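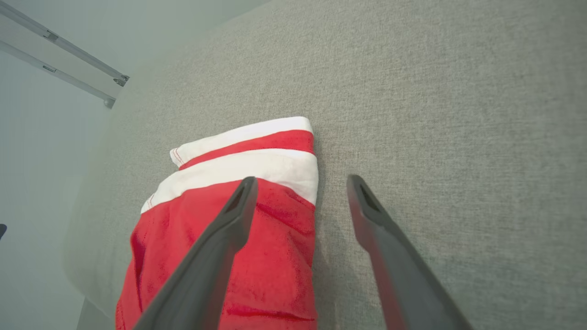
Kimau Linen and Soft Goods Reuse
Progress report to the Zedetti Fund, second period
Mon 20 October
Prepared by Carmela Cordero for Teresa Mota, grants officer

Dear Teresa,

You asked for a shorter report than last time. The last one was nineteen pages and had an appendix on pillowcases, so I understand.

Where we are

We have now sorted, folded and sent out 683 pieces of household cloth in this grant period. The target we agreed on with you was 2000 for the whole grant, and we have one period left. I can do that subtraction too. The reasons for the gap are below and I have tried to keep them from sounding like excuses, with mixed results.

The pieces are mostly towels, dish cloths, throws and children's clothes that arrive in bags from households on the Goicoechea side of town. They go out again to families moving into the Lirnano apartments, most of whom show up with a mattress and a phone charger. A stack of clean folded cloth is a small thing to hand someone, but we have been told more than once that it was the first thing in the apartment that looked like it belonged there.

The sofa

Your first site visit notes asked why so much folding happens on the gray sofa in the front room. The folding tables in the budget (line 4) were ordered in the spring and came without legs. The supplier sent legs in the summer. They were for a different table. We have gone on folding on the sofa, and output per afternoon has barely suffered, though backs have. The sofa is a decent height if you kneel and a terrible one if you stand. The light gray weave is good for one thing: lint and stray threads from anything red show up on it right away, so we catch shedding pieces before they get packed with someone's white sheets.

We learned that the hard way in the first period. You may remember the pink bath mats.

Sorting and folding

We changed the folding method in this period. Everything used to be folded in quarters, and a stack of quarters leans over by the time it reaches the van. Banded pieces, the ones with stripes or a border at one end, are now turned over at the top so the band shows. Red and white is the easiest to spot in a pile, plain beige the worst, and we own a heroic amount of beige. With the band on the outside a packer can tell what a piece is without opening it up, and it doesn't have to be folded again by someone who is already annoyed.

New folders pick this up in one session. Long-time folders, me included, took closer to a month and complained throughout.

What did not go well

The washer was out for 2 weeks. The repair was covered by the warranty, eventually, after a number of phone calls that I won't bill you for. While it was down we could only handle items that arrived clean, and "arrived clean" means different things to different donors.

Labels were another problem. The printed size labels fell off in storage, all of them, and we spent most of a week re-measuring towels we had already measured. We have gone back to writing on masking tape. The label printer is for sale if the Fund knows anyone.

We also took in too many curtains. They are heavy, they never fit anybody's windows, and they fill the back shelves. We have stopped accepting them, and the sign on the door now says so in letters large enough to be rude.

Spending

We are under on transport and over on laundry supplies. The two nearly cancel out. The full sheet is attached as before. The one line I want to point out is storage bins: we bought the clear ones, which cost more than the ones in the proposal, and I would do it again. If you would like that handled as a formal budget change, send me the form and I will fill it in with good grace.

Next period

We plan to add a second folding afternoon each week and to get table legs by whatever means are still legal. Deliveries to Lirnano will move from monthly to every other week, which should keep the finished stacks from taking over the sofa and leave somewhere to kneel. If the washer holds, I think we can come close to the target. I would rather tell you "close" now than explain "all of it" later.

Two things we need from you: a yes or no on carrying the unspent transport money forward, and a date for your next visit. Please give us a little warning so we can clear you a seat.

Carmela Cordero
Kimau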